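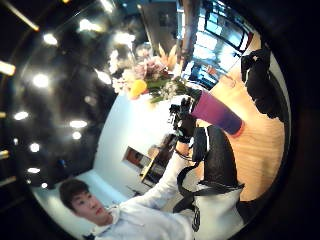

Mayo, casi las once de la noche

Querido diario, llevo semanas sin abrirte y ya sé que no tengo perdón, pero es que entre la mudanza del taller y el coche de Bożena no me ha quedado una tarde libre (bueno, una sí, y me la pasé durmiendo en el sofá con las botas puestas).

Empiezo por lo bueno: ¡el motor arranca! Después de tanto pelearme con la distribución, el viejo Stockdale ha vuelto a ronronear como un gato gordo. Dariusz vino por la mañana a echarme una mano con la bomba de agua y se quedó hasta la hora de comer, contándome otra vez lo de la subida a Inunari del año en que nevó, que ya me la sé de memoria pero me sigue gustando cómo la cuenta. La bomba salió cara, 116 euros con la junta aparte, y eso que Leszek me hizo precio de amigo.

El cuentakilómetros parcial marca 3.737 desde la última revisión. Lo apunto aquí porque en la libreta azul ya no cabe nada y la nueva está en alguna caja, vete a saber cuál. Aceite cambiado, filtro cambiado, bujías todavía no. Los manguitos de arriba los dejo para la semana que viene, que los que me mandaron de Bollov eran del modelo anterior y he tenido que devolverlos.
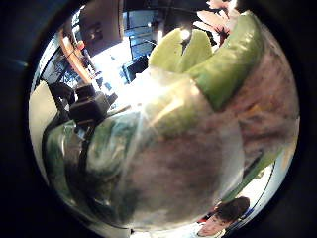

Y luego está lo del local. El de Ornine es más pequeño de lo que recordaba, pero tiene una luz preciosa por las tardes y un portón por el que entra hasta una furgoneta. El dueño me pide unos 300 euros más de fianza por el elevador y no sé si discutírselo o callarme, porque me cae bien y además me ha dejado guardar las cajas antes de firmar. Jolanta dice que me calle. Jolanta siempre dice que me calle, y suele acertar, la verdad.

Me da pena dejar el taller de siempre, no lo voy a negar. Hoy, al descolgar las llaves de la pared, se quedaron marcadas las siluetas en la pintura, la del 36 más oscura que las demás, y me puse un poco tonto. Ahí aprendí a purgar unos frenos y ahí me cargué mi primera caja de cambios. ¡Menuda bronca me cayó!

Wojciech ha llamado mientras cenaba para preguntar si su coupé estará listo antes del rally de clásicos. Le he dicho que sí con mucha alegría y luego he colgado y me he quedado mirando el plato, pensando en el carburador que ni siquiera he desmontado. En fin, mañana madrugo y me pongo con ello antes de que llegue el camión. Tengo que acordarme también de llevarle a Bożena los papeles del seguro, que los tengo en la guantera desde hace días.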